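How to wash a stuffed toy by hand

My daughter had one bear for many years, and I made all the possible mistakes with him. I put him in the machine at high heat, I dried him on the radiator, and I used so much soap that he smelled of lavender until the next winter. Now I do it by hand, and it takes one evening plus the drying. The method is for toys with polyester filling. If your toy has a music box or a battery inside, stop and read the label first.

What you need

A basin or a clean sink, mild liquid soap for wool, two towels, an old soft toothbrush and a wide comb. I use the soap from Martinelli, but any soap for wool is good. Do not use softener. It makes a film on the fur and the curls stick together.

Step 1. Check the seams

Press every seam with your fingers. If there is a hole, even a small one, sew it before washing, or the filling will come out in the water. Check also the eyes and the nose. Pull them gently. If they move, fix them now.

Step 2. Test the color

Wet a corner of a white cloth and rub it on a part that is not easy to see, for example under the arm. If the cloth takes color, wash the toy only in cold water and very quickly.
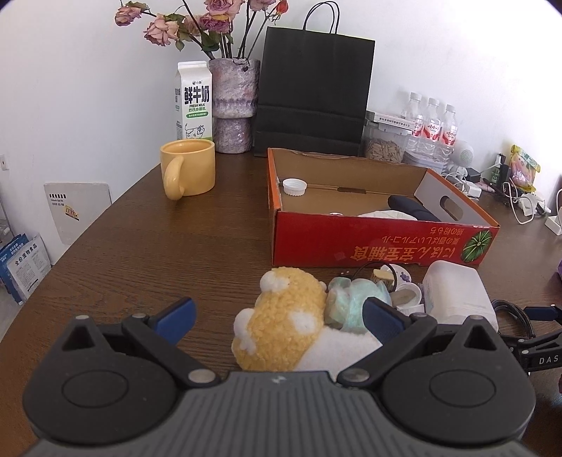 Step 3. Wash

Fill the basin with cool water and put in one small spoon of soap. Press the toy under the water and let it go, as you do with a sponge. Do not twist. For dirty places use the toothbrush, always in the direction of the fur. Long curly fur needs more patience than short fur – you must open it with your fingers so the water reaches the fabric under it.

Step 4. Rinse

Change the water until there are no more bubbles. My neighbor Tia Whitlock does the last rinse with a little white vinegar, and the smell goes away when the toy is dry. I tried this in April and I will keep doing it.

Step 5. Dry

Roll the toy in the first towel and press hard. Repeat with the second towel. Then lay it on a drying rack near an open window and turn it every few hours. A big toy can need 2 full days. Mine weighed 986 grams dry and 1303 grams after the towels, so I weigh him on the kitchen scale to know when he is ready.

Step 6. Comb

When the fur is almost dry, lift it with the wide comb, starting from the tips. Curly fur I do not comb at all. I only shake the toy and pull the curls apart by hand.

Updated May 2022: I added the part about vinegar.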